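NANVILLE, 1 April 2022

The Nanville public pool will stop handing out paper cups at its snack counter when the outdoor season opens in July. Swimmers who want water or a fountain drink will get a colored plastic cup instead, and will be asked to bring it back when they are done.

The change was approved this week as part of the pool's summer operating plan. It covers the snack counter, the picnic tables on the Lacson Street side and the water station next to the changing rooms. Drinks sold in cans are not affected.

Last summer the counter went through 3,612 paper cups, according to the operating plan. Many of them ended up in the hedge along the parking lot or in the filter baskets of the shallow pool, where staff had to pull them out by hand before opening. The plan lists cup litter as the most frequent complaint from season ticket holders, ahead of parking and the temperature of the showers.

Under the new system, customers will pay a deposit of 30 cents with their first drink. The cup can be refilled or swapped for a clean one at no extra charge during the same visit. The deposit is paid back at the counter when the cup is returned. Children in the pool's day camp will not pay a deposit. Their cups will be handed out by camp staff at lunch and collected before the afternoon swim.

Colors will be used to tell the drinks apart. Blue cups are for plain water, green for lemonade and iced tea, and pink for milk and for drinks served to toddlers. The plan says this should make it easier to keep track of refills, because water is free and the other drinks are not. It should also help parents at a crowded table find the right cup.

The pool looked at cups from two suppliers, Osix and Joletti. The Joletti cups were cheaper by the case but came in only one color. The Osix cups were chosen for the color range and because a wider size can be ordered to match. The first cases will be stored in the back room behind the counter until the season starts. 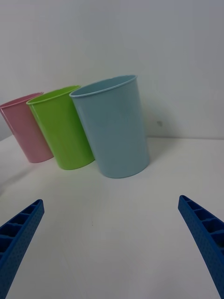
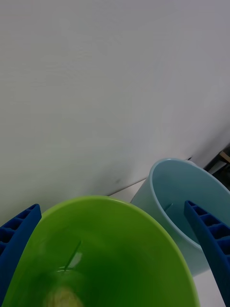

Washing was the main question during planning. The snack counter has one sink and no dishwasher, and the county health rules do not allow reusable drinkware to be washed by hand at a food counter of that size. The pool will install a commercial dishwasher in the back room, where the old ice cream freezer used to stand. A rack holds 43 cups, and a full cycle takes 10 minutes, including drying. Staff expect to run it all afternoon on hot days and a few times a day otherwise.

The machine needs its own water line and a new electrical outlet. That work is planned for the weeks before opening, and the back entrance will be closed while it is going on. Deliveries will come through the main gate during that time. The lap swimming program at the indoor pool next door will keep its normal hours.

Cups that are scratched or cracked will be taken out of use and sent back to the supplier at the end of the season. Customers who notice damage are asked to hand the cup in and not leave it on a table. The deposit will be paid back for damaged cups too.

Return bins will be placed at the picnic tables and near the exit for people who do not want to wait in line at the counter. No deposit is paid out at the bins. Money from those cups will go toward shade umbrellas for the lawn, which has had none since the old ones were thrown out two seasons ago.

Visitors may still bring their own bottles and cups from home, as long as they are not made of glass. The counter will fill them with water for free. Glass has been banned on the pool grounds for years and the rule has not changed. Bags are not searched at the gate, but staff may ask visitors to take glass containers back to the car.

The snack menu stays mostly the same. Fries and hot dogs will still be served in paper trays, and ice cream will be sold wrapped or in cones. The plan considered reusable plates as well but put the idea off, as there is not enough room in the back to store them and the dishwasher would not keep up at lunchtime. Plates could come up again when the counter is next remodeled.

Admission prices do not change this year. Season tickets go on sale at the indoor pool desk before the outdoor pool opens, and holders from last summer can renew with their old card. A replacement for a lost card can be requested at the same desk.

The cup system will run for the whole outdoor season. After closing, the pool will compare the number of cups bought with the number still on the shelf and look at how much staff time went into washing. The results will be included in next year's operating plan. Comments can be left in the box at the indoor pool desk or on the form posted by the snack counter once it opens.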